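14 January 2019

I finally finished the biplane! It has been on the bench since November, when I bought the 1:72 Pulik kit of the little Zieliński trainer on a whim, and I have enjoyed nearly every evening of it. (The rigging evenings I'll come to.)

If you haven't met a Pulik kit before, they are short-run affairs, so there are no locating pins and the wing struts are a bit thick. I scraped mine down with a fresh blade and they looked so much better for it. The fuselage halves went together with hardly any filler, which I wasn't expecting at all, and the cockpit has lovely side detail that you will never see again once the top wing is on. I painted all of it anyway.
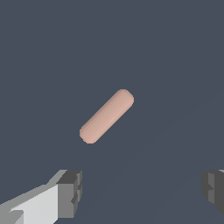 Getting that top wing straight was the part I'd been dreading. There are 8 struts altogether, 4 of them tiny ones over the engine, and the instructions show them all going on at once, as if we had hands to spare! I glued the outer ones into the lower wing first, left them overnight, then dropped the top wing on with slow-setting glue and fiddled until it looked right from the front. It worked a treat and I'd do it the same way again.

Rigging next. I used Riltico elastic thread, the fine grade, and once I stopped trying to cut it to length beforehand it went quite quickly. Glue one end, let it grab, stretch it across, glue the other, trim. I did knock a wheel off in the process and spent a good while on the carpet with a torch, but it's back on and the join is hidden by the axle.

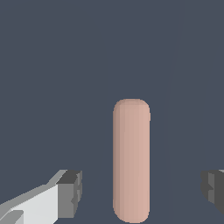
Pale pink capsule shape, upright on slate grey

Paint was all Purel acrylics, silver over a gloss black base with a dark blue nose. The silver is gorgeous, really fine grained, and it took the decals without any fuss. I gave the wing fabric a thin grey wash along the ribs, then wiped most of it off again as it looked far too grubby for a trainer.

It's on the shelf next to the floatplane now. Pulik also do a two-seat version with skis, and I've already cleared a space on the bench for it.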